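### 3.2 Bed linen: state of the sheet before making

Bedrooms were done after kitchens in all the homes, mostly because people wanted the kitchen over with. We asked each household to leave the bed as it was when they got up. Most did. A few had clearly had a go at it first — habit, we think — and these were kept in but marked in the notes. Duvets and pillows are dealt with in 3.3, this section is sheets only.

Greco's early scheme (the Fovton visits) had just two states, made and unmade. Too coarse. Egan re-read the visit notes in February and split unmade into three: slack, rumpled, stripped. Slack means the sheet is still tucked but has lost its tension. Rumpled means folds and ridges over the top surface, whatever the corners are doing. Stripped is self-explanatory. The two coders agreed on nearly all of the stripped beds and argued about the rest, mainly where a slack sheet had one or two deep folds. Rule in the end: if a flat hand passed down the middle would meet a fold, it's rumpled.

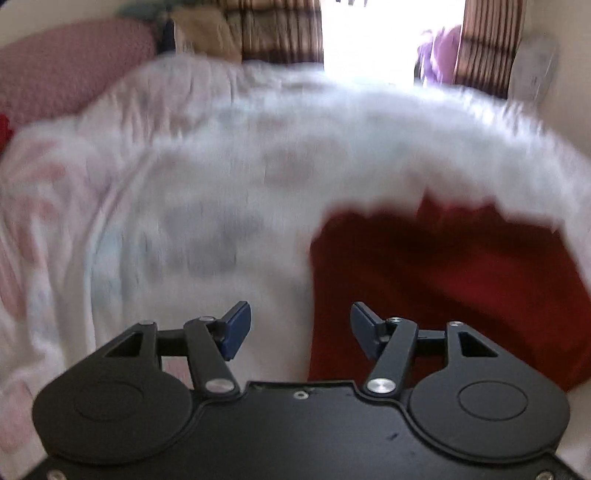

Pattern matters more than we expected. Plain dark sheets show every ridge, and coders scored them as rumpled more readily than the householders did. Pale printed ones go the other way. The sheet in Figure 4 is white with a faded floral pattern, and it was coded rumpled, but on prints like this a shallow fold can be lost among the flowers unless the light comes in low. We went back over the printed sheets a second time for this reason and changed 12 codes, all from slack to rumpled. No plain sheet was changed.

**Figure 4.** Printed sheet, coded as rumpled.

Fading was not coded. It probably should of been. Several householders at Povonmont brought it up themselves: old sheets are softer, they said, and crease in a differnt way from new ones, more small wrinkles and fewer sharp lines. One had kept the same set for almost 9 years and would not hear of replacing it. We have no measure of this and make no claim.

Of 301 beds with a usable code, the slack and rumpled groups were the hardest to keep apart and are merged in the timings below. Fitted and flat sheets are kept seperate throughout, as tucking in takes up so much of the work on a flat one. Ironed sheets: too few to say anything.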